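Rinmont's swap shelf is moving, and it's taking the soup night with it

I've been going to the Rinmont swap shelf since it was one wobbly bookcase by the bus stop, so I was a little sad to hear it's leaving Stilteck Street. Then I heard where it's going and cheered right up! Starting in August it'll live in the old shoe store on James Avenue, which has 32 feet of shelving, a real front door and (finally) a heater.

If you've never been, the idea is simple. You bring household stuff you don't use, you take household stuff you will, and no money changes hands. Kitchen things go fastest. Last year 1,417 items found a new home through the shelf, and I'm responsible for more of the mixing bowls than I'd like to admit.
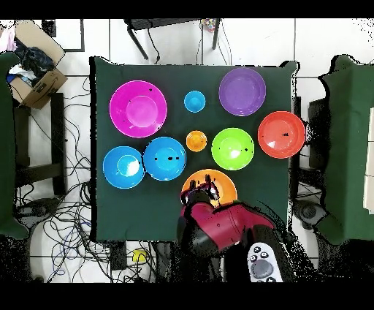 The move also settles the question of soup night. The monthly supper has been squeezed into the Viltov Hall basement for as long as I can remember, and the last one drew 49 people into a room with two working outlets. My soup was lukewarm by the time I found a chair, and I still went back for seconds. The James Avenue space has a back kitchen, so the pots can stay plugged in and the line can go out the side door.

There are a few new rules. No mattresses, no car seats, no paint. Small appliances are fine if the cord is in good shape, and please tape the lids to things that have lids. Drop-offs will run from 9 a.m. until noon, and the shelf stays open until 6. You can still leave books in the box outside whenever you like.
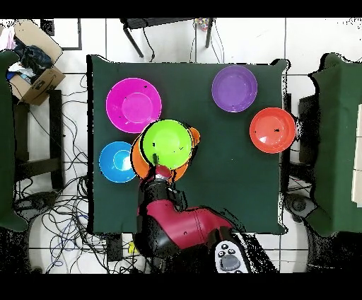

Plastic bowls on a dark green cloth.

The old spot closes at the end of July, and anything left there will be carried over on the last evening. I'm told 111 boxes are already packed, most of them glassware, so if you own a hand truck you'll be very popular. Meet at the bus stop at 5:30 p.m. and wear shoes you can walk in, it's four blocks and one of them is uphill.

First soup night at the new place is split pea, with a meatless pot too. Bring your own spoon!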